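Hotville Home Forum > Kitchens > Countertops

Marble counters with kids and a lot of citrus - talk me out of it?

Posted by pantry_moth
6 December 2020

We're redoing the kitchen in the spring and I need to pick a countertop before the cabinet order goes in. My wife wants white marble. I want something I can put a wet glass on without getting yelled at. We cook most nights and go through a lot of limes and vinegar, and we have two kids who will set anything down anywhere.

The fabricator quoted 30 square feet of polished marble and the same in quartz. The marble came in 700 dollars higher, which isn't enough to decide it one way or the other. The shop that quoted us also pushed something called the Isumari finish, a hard coating they put on in their warehouse. They say it stops etching. They wanted extra for that and were vague about what happens when it wears out.

Questions for people who live with marble now, not people who looked at it in a showroom:

How long before the first etch?
Did you stop noticing or does it still bother you?
Is a honed finish really any better?

Posted by ledgerline

First etch was the first week. Somebody set half a lemon down cut side to the stone and went to answer the phone. It left a dull ring you can feel with a fingernail if you know where it is.

I stopped noticing after a year or so. My husband still notices.

Posted by Tubbs_in_Ohio

Get quartz. There's no reason to spend more on a material that reacts to salad dressing. We had marble in the last house and I spent six years wiping behind people. We have quartz now and I don't think about it at all.

Posted by orchard_ln

I disagree with Tubbs, though I get why people feel that way. Quartz has its own problem, and it's heat. The resin can scorch. My sister put a cast iron pan down on hers and there's a yellow mark next to the stove that will never come out. Marble will take a warm pan a lot better, though I still use a trivet.

Etching can be polished out or re-honed. A scorch in quartz generally means a new piece.

Posted by Tubbs_in_Ohio

So use a trivet with quartz too. A trivet costs six dollars. You can't put a trivet under a kid with a glass of orange juice.

Posted by orchard_ln

You can give the kid a placemat.

Posted by pantry_moth

My kids would take the placemats outside. Still reading though, this is helpful.

Posted by Keegan Te Moana

I fabricated and installed stone for 20 years before my back quit, so some of this is from the shop side.

Staining and etching are two separate things and people mix them up all the time. A stain is something soaking into the stone, like oil or red wine. A sealer slows that down. An etch is acid reacting with the calcite and changing the surface, and a regular sealer does nothing about that. If a salesman tells you a penetrating sealer will protect you from lemon juice, he either doesn't know or doesn't care.

A whole lime sitting on the counter does nothing, by the way. The peel keeps the acid in. It's when you cut it that you need a board under it and a wipe right after.

Polished shows etches the most because you're looking at a dull spot on a shiny surface. Honed still etches, same chemistry, but dull on dull is harder to see. Honed does tend to show greasy fingerprints more, so pick which one you'd rather look at.

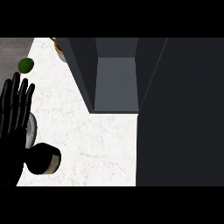
Polished white with faint grey and pinkish veining, dark grey cabinets. Rendering, what looks like a lime included.

Look at that kind of veining if you go with marble. Soft, low contrast veins are easier to match at a seam than the bold ones, and with bold veins you often pay for a second slab just to get the pattern to line up. The pink worries some people. It's natural and it usually looks weaker in daylight than it does under warm bulbs. Take a sample home and look at it morning and night before you sign anything.

Renderings are fine for deciding on a cabinet color. They're no good for choosing a slab. Go to the yard, have them stand up the actual slab, and put your name on it with tape.

Posted by ledgerline

Seconding the tape. We approved a slab in May and a different one from the same bundle got delivered to the fabricator. It had a rust colored streak that would have run right by the sink. They swapped it, but we lost three weeks.

Posted by gw_dramani

Same last name as the Dramani tile place, no relation, I get asked.

We have honed marble on the island and quartz on the perimeter by the stove and sink. All the prep with acid happens on the perimeter and the island is for baking and homework. It's worked for us. Dough doesn't stick to the marble much and it stays cool. You don't have to pick one for the whole kitchen.

Posted by Tubbs_in_Ohio

That's a decent answer if you have an island. The original post doesn't say.

Posted by pantry_moth

No island. It's an L with a short peninsula. The peninsula is where everybody dumps their stuff when they walk in, so it would get the worst of it.

Keegan, what do you think of the coating they're offering?

Posted by Keegan Te Moana

I never put that one on so I can't speak to it. In general there are films and there are hard coatings. Some of them do stop acid while they're intact. The trouble is they can scratch, and then you have a scratch in a plastic layer on top of your stone, and you can't fix it with a polishing powder like you could the bare stone. Somebody has to come out and strip or patch it.

Ask them three things. Who does the repair, what does it cost for one spot, and is the warranty from the shop or from the maker. Get it in writing. Also ask for a coated offcut and leave vinegar on it overnight. If they won't give you an offcut I'd leave the coating off the order.

Posted by slowcooker71

Has anyone mentioned quartzite? Real quartzite, not quartz. Looks close to marble and doesn't etch.

Posted by orchard_ln

Real quartzite doesn't, but half of what gets sold as "soft quartzite" is dolomite or plain marble. Bring a lemon to the yard and ask if you can test an offcut. If it goes dull it isn't quartzite. It's also hard on blades so fabrication costs more.

Posted by slowcooker71

Ours was labeled right and has held up fine. It was more than marble though, that's true. And it needs sealing.

Posted by Musix_fan_Dale

I'll be the one who says laminate. The new stuff looks good from five feet away. We did the whole kitchen for less than the marble upcharge in the first post and put the rest into a better range hood. I cut limes on it constantly. If the kids wreck it in ten years I'll buy another one.

Posted by ledgerline

The sink is what stops me with laminate. You can't do an undermount with most of it, or you can but you have to buy a special kit and I've seen the edges swell. Otherwise I don't have anything against it.

Posted by Musix_fan_Dale

We have a drop-in sink. It has a rim. I wipe the rim.

Posted by Tubbs_in_Ohio

Dale gets my vote for second place after quartz.

Posted by orchard_ln

People have been putting marble in kitchens for a very long time and most of it is still in use. It gets marked up. If you want it to look like the day it was installed you'll be unhappy, and if you can live with it looking used you'll be fine. Your wife wants it, so ask her which one she is. Ask her before the cabinets are ordered, too, because the overhang on the peninsula may need brackets depending on what you pick.

Posted by Keegan Te Moana

Good point about brackets. The cabinet people need to know the thickness and the overhang up front. 2 cm stone can't reach out as far unsupported as 3 cm can, and I've been on jobs where the stools were already bought and there was nowhere to put a knee. Have the fabricator give you the number for your slab and your span.

Posted by pantry_moth

Update for anyone following. We did the test last night with a polished marble sample and a quartz sample from the shop. Put lime juice, ketchup, coffee and olive oil on both and left them while we watched a movie.

Marble: the lime juice left a clear dull patch. Ketchup left a lighter one. Coffee wiped up with a faint shadow. The oil left a dark spot that's still there this morning.
Quartz: wiped clean, all four.

I figured that would settle it. My wife looked at the marble sample for a while and said she didn't mind the dull patch but she did mind the oil. So now we're asking for a honed sample with a sealer on it, and we'll run the same test again. The shop says Thursday.

Posted by ledgerline

The oil spot may pull out with a baking soda paste. Cover it with plastic wrap, leave it a day, and then let it dry out before you lift it off. It took two rounds on mine.

Posted by Tubbs_in_Ohio

Or you could just order the quartz sample you already have in your hand.

Posted by pantry_moth

Noted. Paste is on the sample now. I'll post when the honed one comes in.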